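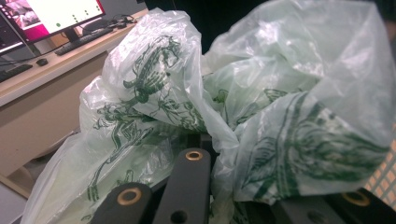
*Plastic bag with green printed drawings.*

Jan 28, 2021

I stopped taking new bags at the store in January, mostly to see if I could. The drawer under our sink was so full that it no longer closed, and Hülya had asked me twice to do something about it.

I keep five bags folded in my coat now. The thin ones go flat if you press the air out and fold them lengthwise, then roll them from the closed end. Canvas is better for cans and potatoes but takes up a whole pocket. I forgot them once and carried onions home in my hat.

The rest of the drawer got sorted on Sunday. Torn ones went to the drop-off bin by the bus station, which takes clean film only, no receipts left inside. The small ones line the bathroom trash. I gave 14 good ones to Chang-ho, who sells eggs to people on his street and always needs something to put the cartons in.

The drawer closes. I still want a hook by the door for the canvas bags, and the wall there is plaster, so I need to find the right anchors first.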